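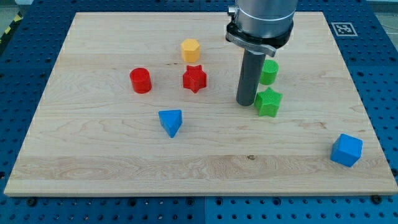
Häufige Fragen zu unseren Ahornbrettern

Ahorn ist unser Lieblingsholz, und das merkt man dieser Seite wahrscheinlich an. Seit wir in der Werkstatt in Brudow damit arbeiten, kommen immer wieder ähnliche Fragen bei uns an: zum Holz, zum Ölen, zu Flecken, zu krummen Brettern. Jingyi Shen hat die Antworten gesammelt und ergänzt sie, wenn etwas Neues dazukommt.

Das Holz

Warum gerade Ahorn?

Weil es so herrlich ruhig und hell ist! Ahorn ist feinporig, dicht und ziemlich hart, nimmt also wenig Feuchtigkeit auf und verzeiht auch ein Messer, das mal etwas fester aufsetzt. Grobporige Hölzer wie Eiche haben ihren eigenen Reiz, aber als Unterlage in der Küche ist uns eine geschlossene Oberfläche lieber. Und dann diese Farbe, irgendwo zwischen Sahne und hellem Sand. Rote Bete sieht darauf fantastisch aus (zu Flecken weiter unten mehr).

Mein Brett hat einen kleinen dunklen Ast. Ist das ein Fehler?

Nein, und wir freuen uns über jeden einzelnen. Solange ein Ast fest verwachsen ist, schadet er weder der Stabilität noch der Hygiene. Wir drücken jeden Ast mit dem Daumennagel und einem stumpfen Dorn ab, bevor ein Brett weitergeht. Wackelt etwas oder zeigt sich ein Riss am Rand, wird aus dem Stück ein kleineres Brett ohne diese Stelle. Wer lieber ein ganz ruhiges Brett möchte, schreibt bei der Bestellung einfach „astfrei“ dazu. Dann suchen wir eines heraus, es kann nur etwas länger dauern.

Was bedeuten die dunkleren Sprenkel und die welligen Streifen?

Das ist Wuchs. Der Baum lagert nicht jedes Jahr gleichmäßig Holz an, er reagiert auf Wind, Trockenheit und auf die Last der eigenen Krone. Daraus entstehen Wellen und manchmal ein ganzes Band mit lebhafterer Zeichnung, das quer durch ein sonst schlichtes Brett läuft. Mit dem ersten Öl tritt das alles stärker hervor, und das ist jedes Mal wieder der schönste Moment des Tages.

Warum sieht die Schmalseite anders aus als die Fläche?

An den kurzen Enden schaut man auf das Hirnholz, also auf die quer angeschnittenen Fasern. Stellen Sie sich ein Bündel Strohhalme vor: Von der Seite ist es glatt, von vorn sind es lauter Öffnungen. Deshalb saugt Hirnholz viel mehr Öl, wird nach dem Ölen meist dunkler als die Fläche und braucht beim Schleifen mehr Geduld.

Dunkelt Ahorn nach?

Ja, mit der Zeit wird er wärmer im Ton, eher honigfarben. Am Fenster geht das schneller. Wenn Sie das Brett immer an derselben Stelle anlehnen, drehen Sie es ab und zu um, sonst zeichnet sich irgendwann der Umriss der Pfeffermühle ab. Uns ist das mit dem Musterbrett im Laden passiert, es hängt inzwischen als Anschauungsstück an der Wand.

Schleifen und Ölen zu Hause

Ich habe ein rohes Brett bestellt. Womit fange ich an?

Mit Ruhe! Lassen Sie es erst einmal ausgepackt im Zimmer liegen, am besten auf zwei Leisten, damit von allen Seiten Luft herankommt. Nach 10 Tagen hat es sich an Ihre Raumluft gewöhnt. Dann schleifen Sie mit Körnung 120 vor, danach mit 180 und 240, immer in Faserrichtung. Quer zur Faser entstehen Kratzer, die man roh kaum sieht und geölt leider umso besser.

Muss ich das Brett wässern?

Wir empfehlen es sehr. Einmal mit einem feuchten Schwamm über alle Flächen, gut trocknen lassen, und schon fühlt sich das Holz rau an wie eine Katzenzunge. Die aufgestellten Fasern nehmen Sie mit dem feinen Papier ab, ganz leicht, ohne Druck. Wer das zweimal macht, hat später ein Brett, das auch nach dem Abspülen glatt bleibt.

Worauf lege ich das Brett beim Schleifen?

Auf etwas Ebenes, das nicht federt. Ein stabiler Tisch mit einer Antirutschmatte reicht völlig. Lochplatten sind wunderbar, wenn man eine hat: Man kann Anschläge setzen, wo man sie braucht, und das Brett bleibt liegen, ohne dass eine Zwinge im Weg ist. Achten Sie nur darauf, dass Anschläge und Schraubenköpfe niedriger sind als das Brett, sonst bleibt der Schleifklotz daran hängen. Und fegen Sie vor dem Umdrehen! Ein einziges Schleifkorn unter der fertigen Seite genügt für eine Schramme.

Welches Öl nehmt ihr?

Reines, polymerisiertes Leinöl ohne Zusätze. Walnussöl geht auch und riecht herrlich, ist aber bei Nussallergien in der Familie keine gute Idee. Von Olivenöl und Sonnenblumenöl raten wir ab, die härten nicht richtig aus und werden irgendwann ranzig. Tragen Sie dünn auf, warten Sie eine halbe Stunde und nehmen Sie alles ab, was nicht eingezogen ist. Alles! Stehen gebliebenes Öl wird klebrig.

Wichtig: Mit Leinöl getränkte Lappen können sich selbst entzünden. Breiten Sie sie draußen einzeln zum Trocknen aus oder bewahren Sie sie in einem dicht schließenden Metallgefäß mit Wasser auf. Bitte niemals zerknüllt in den Mülleimer werfen.

Wie oft ölen?

Am Anfang dreimal, mit je einem Tag Pause. Danach, wenn das Brett stumpf aussieht oder ein Wassertropfen sofort einzieht. In einer Küche, in der viel gekocht wird, ist das alle paar Wochen, sonst deutlich seltener.

Alltag

Darf das Brett in die Spülmaschine?

Bitte nicht. Hitze und Dauernässe sind das Schlimmste, was man massivem Holz antun kann. Warmes Wasser, ein Tropfen Spülmittel, beide Seiten abwaschen, abtrocknen und hochkant hinstellen. Beide Seiten ist hier das Entscheidende, denn wird nur eine nass, quillt nur eine, und das Brett wölbt sich.

Es hat sich trotzdem verzogen. Was jetzt?

Erst mal keine Sorge, das ist oft reparabel! Legen Sie es mit der hohlen Seite nach unten auf ein leicht feuchtes Tuch und kontrollieren Sie am nächsten Morgen. Meistens ist es dann wieder fast eben. Anschließend stehend trocknen lassen und beide Seiten nachölen. Bleibt die Wölbung, melden Sie sich, dann überlegen wir gemeinsam weiter.

Wie bekomme ich Flecken heraus?

Grobes Salz und eine halbe Zitrone, kreisend einreiben, kurz warten, abspülen. Das hilft bei Kurkuma ein bisschen und bei Roter Bete ziemlich gut. Dunkelblaue bis schwarze Ränder kommen gern von Eisen, etwa von einer nassen Pfanne. Da hilft meist nur Schleifen, und dafür ist ein massives Brett ja so dankbar: Darunter kommt wieder frisches Holz zum Vorschein.

Bestellen und Kurse

Welche Ausführungen gibt es?

Tistness heißt unser schlichtes Küchenbrett mit gerader Kante. Cáceres ist die Servierversion, länger und schmaler, mit weich gerundeten Ecken und wie gemacht für Käse und Oliven. Die Stärke wählen Sie bei beiden selbst, entweder 18 Millimeter oder etwas kräftiger. Für schwere Hackarbeit nehmen Sie bitte die kräftige.

Kann ich ein Brett nach Maß bekommen?

Sehr gerne! Schicken Sie uns Länge und Breite, am liebsten mit einer kleinen Skizze. Ganze Arbeitsplatten fertigen wir bis 3000 Millimeter, darüber wird es in unserem Treppenhaus eng. Maßanfertigungen sind vom Umtausch ausgeschlossen, also lieber zweimal messen.

Gibt es Kurse?

Ja, im September beginnt wieder unsere Reihe Skolari. Jede Gruppe hat höchstens neun Plätze, los geht es mit einem sägerauen Stück Ahorn, und am Ende nimmt jede und jeder ein geöltes Brett mit nach Hause. Vorkenntnisse brauchen Sie keine, geschlossene Schuhe schon. Kinder ab zwölf sind in Begleitung herzlich willkommen.

Meine Frage fehlt. Wohin damit?

Schreiben Sie über das Kontaktformular an Jingyi Shen und hängen Sie bei Fragen zu einem bestimmten Brett gern ein Foto bei Tageslicht an, einmal von der Fläche und einmal von der Stirnseite.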